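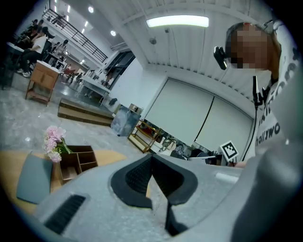 Premora项目中期进展报告
提交：Stirnham基金 工作与自动化资助组
编写：Elldale运营部项目小组
2021年10月23日

一、本期概况

本报告覆盖自二月启动以来的工作，写法按资助组上次会议的要求作了调整：技术部分压缩，人员部分放在前面讲，费用另附表格，正文只说明有变动的科目。

Premora的内容是把Elldale公共大厅和会议区的一部分桌面整理工作交给机械臂，包括收杯瓶、归位文具、摆回小件物品。Katayama负责机械臂本体、模型训练和现场联调，Elldale负责场地、人员和示教数据。立项时我们承诺，项目期内不因自动化减少岗位，并且把一线人员的工作变化如实记录下来。后一项由运营部自己做，没有外包。

截至本期末，示教共录制3117段，经复核剔除813段，其余已全部交给Katayama。累计示教工时139小时，全部计入正常工时。收到书面意见104份，处理情况见第四节。

总体进度比计划慢。数据采集按期完成了第一阶段，机械臂在大厅的试运行推迟到下一期，原因主要在场地和排班两方面，第五节会说明。

二、示教工作怎样进行

资助组有几位成员没有到过现场，在此简单交代做法。

示教时，工作人员手持夹爪，戴上头戴式摄像设备，按平时的习惯完成一件整理工作，例如把桌上的东西放进收纳格，或者把瓶子从圆桌拿到推车上。夹爪和头戴设备同时记录，桌边立一块黑白方形标记，供软件对齐位置。每段做完后放回原样，再换一种摆法重做。

我们选择在真实的大厅里录，没有另设样板间。好处是光线、地面反光、家具位置和日后机械臂遇到的情况一致。坏处是大厅一直有人使用，录制时旁边常有人开会、等人或者办公，中断比较多。开始时我们用隔断把示教区围起来，后来撤掉了，一来大厅使用者有意见，二来围起来之后的数据和日常环境差别明显，Katayama方面也建议撤掉。

示教人员全部来自原来的保洁和前台班组，自愿报名。报名前每人都试过一次夹爪，试完可以不参加，不需要说明理由。有几位试后退出，主要是觉得头戴设备压额头，或者不愿意被记录动作。退出的人没有调岗，排班也没有受影响，这一点班组长每月向小组书面确认。

每次示教连续时间原定为四十五分钟，现已改为二十五分钟，中间必须摘下头戴设备。改动的原因是颈部疲劳。起初我们按夹爪的重量估计手腕会先累，实际报上来的不适多数在颈部和肩部，因为做的人要一直低头看夹爪前端，还要保证头戴设备对着桌面。班组里有人提出把桌子垫高，我们试了，有用，但是垫高后的桌面和大厅里的桌子高度不一致，录下来的数据要另行标注。目前两种高度都录，以不垫高的为主。

数据复核由两个人分别看一遍，意见不一致的交给Katayama判断。剔除的813段里，多数是夹爪遮住了物体、头戴设备角度偏了，或者有人从桌边经过时动作停顿过长。还有一部分是示教人员做到一半按平时的习惯用另一只手帮忙，软件无法处理。这类片段我们起初当作失误统计，后来改了名目，单独归为“双手习惯”，因为它说明机械臂接手之后有些活确实做不了，留着对确定分工有用。

三、工作内容的变化

这一部分是资助组最关心的，我们按岗位来写。

保洁班组。示教开始以后，班组每天下午有一段时间固定用于录制，原来这段时间用于会议区的第二遍整理。第二遍整理没有取消，挪到了傍晚，和晚间收尾合并。账面上工时没有增加，但傍晚那一段明显变紧。班组长提供的交接记录显示，合并之后，傍晚交接时未完成的事项比以前多，集中在窗边和楼梯下面的区域。我们在九月给傍晚加了一个人，情况有所缓和。加人的费用没有列在原预算里，本期从运营部自己的经费中支出，是否可以转入项目，请资助组答复。

工作的感受也有变化。平时整理桌面，手上做着，脑子里可以想下一张桌子。示教时要求动作慢、路线清楚、每次抓取之前稍作停顿，多数人需要几次才能适应。适应之后，有人反映回到日常工作时也会不自觉地停一下。这不算坏事，但会影响速度。班组长目前的做法是，当天做过示教的人，下一段工作不安排赶时间的区域。

示教还带来一个我们没有预料到的情况。同一件事，班组里每个人的做法不同。以收纳格为例，有人先把大件放进去再塞小件，有人把收纳格整个端到手边，还有人先把桌面分成几堆。过去没有人要求统一，结果都是整齐的。Katayama一开始希望统一做法，以便减少训练量。班组不同意，理由是桌面情况每天不一样，统一的做法遇到特殊摆放反而慢。最后商定保留三种做法，各自标注。讨论的过程占用了两次班会，会议记录见附件。

前台班组。前台参加示教的人较少，变化主要在答询。大厅里有人戴着设备、拿着夹爪工作，访客会问在做什么，会不会拍到自己。前台现在有一份一页的说明可以递给访客，内容包括录制范围、面部模糊处理和联系办法。说明改过几稿，第一稿写得太长，前台反映没有人看完。现在这一稿把“您可以要求我们暂停”放在最上面。要求暂停的访客，前台直接通知示教人员停下，不需要请示。

设备保管原来由项目小组负责，后来转给前台，因为小组晚上不在现场。每天收工时夹爪、头戴设备和连接线要清点入柜并充电。这件事看起来小，实际每天都要做，前台认为应当写进岗位说明。我们同意，已经提交人事。

值班主管。主管多了一项工作，就是每天决定哪一块区域可以录、哪一块必须让出来。大厅的预订系统不支持这种临时占用，主管目前用一张纸贴在值班室门后。预订系统的修改已经列入下一期。

四、意见与处理

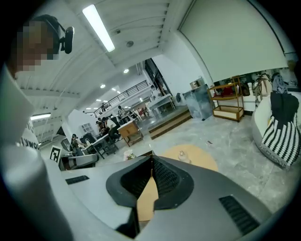
有同事在意见单上写道，夹爪本身不难学，难的是不知道录完以后自己的手艺归谁，将来机械臂收桌子收得好，能不能说是跟我们学的，收得不好，又算谁的。

这份意见在班会上宣读过，得到不少人附和。小组没有当场答复，之后和Katayama谈了两次。目前的结果是：示教数据归Elldale所有，Katayama只可用于Premora，用于其他客户须另行书面同意，并向参加示教的人通报。机械臂运行出现差错，责任在运营部和Katayama之间划分，不追溯到示教人员。以上两条已写进补充协议。署名问题还没有谈定，有人希望大厅里将来挂一块牌子，写明动作由本班组示范，也有人不愿意让别人知道自己参加过。小组倾向于写班组，不写个人，等下次班会再定。

104份书面意见来自全部班组，可以匿名。按内容归并，主要有以下几类。

身体方面的意见最多。除了前面提到的颈部，还有头戴设备的带子太紧，线从衣领垂下来容易勾到桌角，夹爪握久了虎口发酸。带子已换成较宽的一种。线目前用夹子固定在衣领上，蹲下的时候仍会拉扯，Katayama答应在下一版里把电池和记录部分移到腰后。握把的问题没有解决，现有的夹爪只有一个尺寸，手小的人需要用两根手指去够，已请Katayama报价制作小号。

岗位方面的意见，核心是项目结束之后怎么办。立项承诺只覆盖项目期，很多人看得很清楚。有一份意见写得很直接，说机器学会了就不需要教的人了。我们没有能力在这份报告里作出超过项目期的承诺，但认为资助组应当看到这个问题。运营部的初步设想是，机械臂投入使用后，由原班组的人负责它的日常照看，包括布置区域、处理抓取失败、判断什么时候应当关掉由人来做，并且按照新的职责定级。定级方案正在和人事讨论，尚无结论。

监看方面的意见不多，但语气比较重。有人担心录像会被用来考核快慢。小组的规定是，录像只有两名复核人员和Katayama的训练人员可以看，主管和班组长无权调阅，复核时只评价数据是否可用，不评价人。十月初有一次，一名主管出于好奇要求看当天的录像，复核人员没有给，事后主管在班会上说明了情况。此后在规定里补了一句，要求看录像的请求一律记录在案。

另外有几份意见谈的是大厅本身，例如傍晚投影幕放下来之后靠墙一侧偏暗，沙发上的毯子应当由谁来叠，推车放在什么位置不挡路。这些与自动化没有直接关系，已转给场地管理。毯子一条值得一提：柔软的织物目前不在机械臂的任务范围内，班组里一直有人以为将来也由机械臂来叠。我们在班会上重新讲了一遍任务范围，并把范围表贴在了更衣室。

还没有答复的意见，全部登记了经办人和期限，每月向班组公布一次。七月的那一次公布晚了，班组提出过批评，我们接受。

五、进度偏差与原因

试运行推迟有两个原因。

一是场地。机械臂移动底座需要的通道，比原设计图上标出的宽。大厅里的小柜、木制台阶和边桌都是使用者习惯的位置，挪动之后有人绊到过一次，没有受伤，我们当天就把家具放了回去。现在的方案是机械臂不在大厅里走动，先固定在会议区一侧，由人把需要整理的托盘和小桌推过去。这样做，自动化的程度比立项时低，但安全问题好处理，也更容易让班组决定什么时候用、什么时候不用。

方案改动之后，人的工作又有了新的内容，就是推送和取回。班组提醒我们，如果推来推去的时间超过自己动手整理的时间，这件事就没有意义。我们认为说得对。下一期试运行时，会把推送和取回的时间一并计入，和人工整理的时间放在一起比较，数据由班组自己填写，小组不代填。

二是排班。示教原计划集中在夏季完成，但夏季正好是请假较多的时候，能够参加的人不够，录制拖到了九月。这是我们安排上的疏忽，编制计划时没有征求班组长的意见。下一期的时间表已经先给班组长看过，有两处按他们的意见改了。

还有一处较小的偏差。标记牌最初用纸板制作，放在桌边容易倒，一倒就要重录。换成带支架的以后好一些，但大厅里有人会顺手把它挪开，以为是谁落下的东西。现在每块标记牌的背面都贴了一行字，请不要移动。仍然有人移动。

六、技术进展摘要

详细内容见Katayama提交的技术附件，这里只写与人员安排有关的几点。

用第一阶段数据训练的模型，在Katayama的实验室里可以完成硬质小件的归位，包括笔、遥控器和空的窄口瓶。摆放密集的时候仍然会抓错。透明瓶子比预期困难，所以班组最近示教中瓶子的比例提高了，有人抱怨整个下午都在拿瓶子。我们已经要求Katayama把每周需要的内容提前列出，由班组自己搭配，避免同一个人长时间做同一件事。

收纳格的任务进展较好，但格子里已经有东西时，模型不知道应当停下。班组对这一点的看法是，格子满了人也会犹豫，通常是看一眼这东西是不是还有人要用，再决定放哪里。这种判断在录像里看不出来。Katayama提出在示教时加录口头说明，让示教人员边做边讲。我们试录了几次，做的人普遍觉得别扭，讲话时动作会变形。暂时改为做完之后口述，由复核人员记录文字。口述的时间也算示教工时。

模型遇到没有把握的情况，会停住并亮灯。灯亮以后由谁去处理，多长时间内处理，是下一期必须定下来的事情。如果指定前台，前台就多了一件随时会打断手头工作的事；如果指定保洁，晚间人手更紧。两个班组目前都不愿意接，理由都成立。

七、培训

本期办了两轮培训。第一轮由Katayama的工程师讲解，用了大半天，内容偏重原理，结束后仍有人不清楚开机顺序。第二轮由先学会的几位同事来讲，只讲开机、佩戴、录制、保存和遇到问题怎么停，边讲边做，效果好得多。今后的培训都按第二轮的办法进行，讲课的同事按讲课时间另计津贴，标准与Elldale内部培训一致。

操作卡片已印好，放在设备柜里。卡片上原来有不少英文缩写，班组要求全部改成中文，已改。有一处“校准”仍有人不理解，现在写作“对着标记牌停两秒”。

下一期需要增加机械臂旁边的安全培训。Katayama提供了教材，班组长看过以后提出，教材假定旁边的人都是受过训练的工人，而大厅里还有访客和孩子。教材正在修改，改好之前机械臂不在开放时间通电。

八、费用说明

设备和技术服务费按合同支付，没有变动。有变动的科目如下。

示教人员的工时费用低于预算，因为单次示教时间缩短后，总时长比原计划少。节余部分申请用于小号夹爪和线缆改造。

傍晚增加的人手如前所述，由运营部垫付，请资助组确认处理办法。运营部的意见是，这笔费用由示教直接引起，应当算作项目成本。今后其他单位如果参照Premora的做法编制预算，也应当把被挪走的工作由谁来补这一项列进去。

访客说明单的印刷和翻译费用列在杂项里，金额很小。

场地改造费尚未动用。由于机械臂改为固定位置，原定的通道改造不再需要，相应款项先保留，等试运行之后再决定退回还是改作他用。

九、下期工作

下期开始时先完成会议区一侧的安装和围护，在非开放时间调试。调试期间班组派人在场，每次两人，计入工时。调试通过后，在开放时间内试运行，先只做托盘上的硬质小件。试运行期间，任何一名在场的工作人员都可以按停机械臂，停了以后不需要写情况说明，只在本子上记时间。

示教继续进行，数量减少，重点放在透明物品和已经装了东西的收纳格上。

人事方面，完成前台岗位说明的修改，提出照看岗位的定级草案，草案先给班组看，再报管理层。亮灯之后由谁处理的问题，由两个班组和值班主管一起定，定不下来就推迟开放时间内的试运行，不由小组单方面指定。

预订系统的修改由Elldale信息部门承担，完成之前值班室门后的那张纸继续使用。

十、需要资助组答复的事项

1. 傍晚增加人手的费用是否可以转入项目。
2. 工时节余是否可以用于小号夹爪和线缆改造。
3. 机械臂由移动改为固定，是否需要重新提交任务说明书。如果需要，请告知格式，技术部分由Katayama准备，人员部分由我们准备。
4. 资助组原定的现场走访是否照常进行。如果照常，请提前告知人数，我们要和班组商量时间。班组希望走访时能单独和资助组谈一次，主管和项目小组不参加，我们没有意见。

附件：班会记录两份；访客说明单现行稿；补充协议副本；意见登记表（已去除姓名）；费用变动表；Katayama技术附件。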